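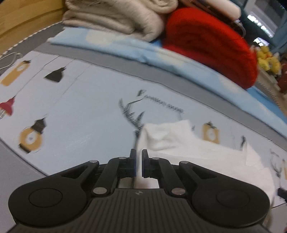
Does Line Drying Really Save a Student Household Money?

Project report, Consumer Studies
September 12, 2026

1. Why we picked this

Every list of money tips for students says to stop using the dryer. The lists seldom say how much you save, and when they do, the number comes with no source. We found one page claiming a saving of $100 a year and another claiming three times that for the same size of household. Neither said how many loads it was counting. We wanted to see what was left of the claim after a month in a normal shared house.

2. What we did

The test ran for 30 days in a house on Stergiou Street with 4 people living in it. Everyone washed as usual. For the first half of the month all loads went through the dryer, a Gikov model that came with the house. For the second half everything was hung on racks in the hallway and the back bedroom. We read a plug-in meter before and after each dryer load and wrote the reading on a sheet taped to the door.

The sheet has gaps. In the first week two loads were run with no starting number, and we left those out instead of guessing. We also had no way to measure the heating, so whatever the racks did to the house does not show up in our electricity figures.

3. What we found

The dryer did use more power than anything else we put on the meter. That part of the advice holds up. But the saving per load was small, well under the price of a coffee, and at our rate of washing it would take far more than a year to reach the numbers in the lists.

Things went the other way too. Sheets and towels took 3 days to dry in the back bedroom, and one set had to be washed again for the smell. Windows were opened to clear the damp and then the heat was turned up. If we had done this in December we suspect the saving would have vanished, though we can't prove it.

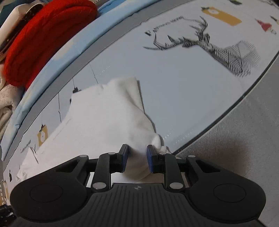

Figure 2. White cloth on a printed sheet.

4. The claim about fabric

The Ratov guide we were given in class says line drying makes cotton last "years longer." We looked for a test behind this and could not find one in the guide. Lint in the filter shows that something is coming off the cloth, but we don't know how much of it would have come off in the wash anyway. Half a month is too short to see wear, and we would not trust our own eyes on it.

5. Problems with our own work

One house, one dryer, one month. People also knew they were being measured, and at least one of us put off washing jeans until the test was over — that alone could shift the result. We used the Fedutlow spreadsheet for the costs, and its default power price was out of date, so we typed in the price from our own bill.

We would want a winter test with a humidity meter before repeating any dollar figure to other students.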